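Home | Manuals | Cells | Support | Downloads

Hostora two-arm packing cell, Wultthorpe site
Section 12. Recovering from fault 968 (grip not confirmed)

The controller says 968 clears itself. We have not found that to be dependable. Treat every 968 as a stop.

1. Press the stop and wait for both status lights to settle.
2. Open the wrist view for the arm that reported the fault.
3. Compare the fingers with the rim of the cylinder and the green tray. A tray partly under the rim is a snag risk.

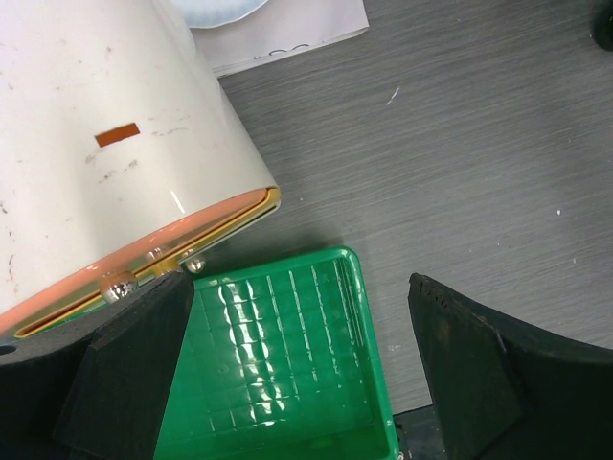
Brekach disagrees with step 3 and would retract first, on the grounds that a wrist view flattens depth and makes any gap look safer than it is. Fair point – but a blind retract can drag a tray too.

4. Check the cell view before moving either arm. Look for cloth under a link and for cables near an elbow.

CAUTION: Do not reach between the arms while the drives have power.

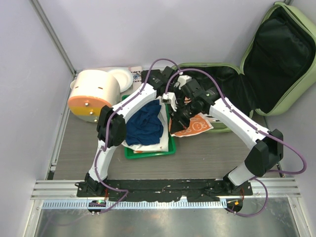 Can I restart from the tablet once the fault text has gone?
Only after the drives have been powered down and the arms checked by hand. The text going away proves very little.

5. Jog the reporting arm at the lowest speed, one joint at a time. Stop if the tray moves with it.
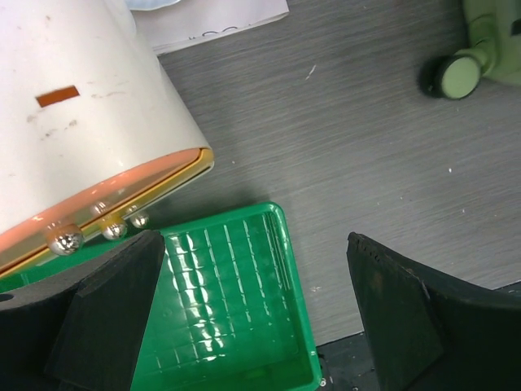 6. Inspect the finger edges for wear. The supplier rates them for 172 hours, a claim we would not lean on.
7. Log the fault under code 44 and run one empty cycle.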